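Covering and marking out a work table

A bare bench top collects glue, oil and small cuts, and once the surface is damaged every later job picks up grit from it. A plastic sheet is the cheapest remedy. The notes below apply to a plain rectangular table used for light assembly and repair.

Choosing the sheet

Light blue is a good working colour. Dark screws, bright washers and most tool handles all show against it, whereas clear sheet over timber hides small brass parts almost completely. Avoid patterned tablecloth material. A smooth face wipes clean, but it also reflects, so position the lamp before you settle on where to sit. Glare along the front edge is the usual complaint and is cured by moving the lamp to the side opposite your working hand.

Measure the table and add 70 mm on every side that will be turned over. The roll I bought from Gikside was folded before packing and kept its creases for more than 3 weeks. Sheet supplied on a tube lies flat within a day.

Fitting

1. Clean the table top with warm water and washing-up liquid. Leave it to dry fully. Trapped moisture lifts the tape.
2. Lay the sheet loose and leave it overnight in a warm room.
3. Fix the back edge first, with tape on the underside.
4. Draw the sheet forwards by hand. Do not stretch it – stretched plastic creeps back and pulls the tape with it.
5. Turn the front edge down over the lip and fix it underneath the table. A rolled front edge is kinder to the forearms than a cut one.

Faint wrinkles do no harm. Ridges high enough to stop a rolling screw should be worked out towards the nearest side.

If a curtain hangs behind the table, let the hem just meet the sheet. A longer hem drags offcuts into the fold, and a shorter one lets parts drop down the back. Run a finger along the join at the end of each job; card, paper and packing scraps gather there.

Marking zones

Yellow tape on light blue is easy to read from a standing position. Put the zones at the back corners and leave the middle and the front clear for the work itself. A square with a dividing line gives two adjoining boxes, one for parts waiting and one for parts finished.

Use low-tack tape. Bendon tape comes off cleanly after a month or two; the Mrema roll left a residue that needed white spirit. Press the ends down with the back of a spoon.

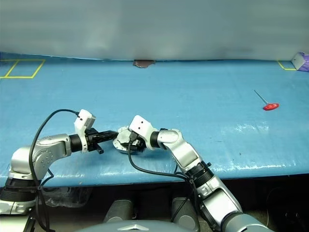

T-handle hex keys should be laid flat, well back from the front edge, with the handle towards you. The handle can then be picked up without turning the wrist, and the long shaft does not catch a sleeve. A red handle is worth having on a blue sheet. Return the key to the same spot after each screw, and keep only the size in use on the table.

Cleaning

Wipe with a damp cloth, working from the back to the front. Dark specks that survive the cloth are usually metal dust pressed into the plastic; a pencil rubber lifts most of them. Scuffs are permanent and can be ignored. Replace the sheet when a cut goes right through, as liquid will travel under it from there.

Tharindu Munshi wrote in to recommend turning the sheet over once before discarding it. This works if both faces are smooth. Check the underside for old tape first.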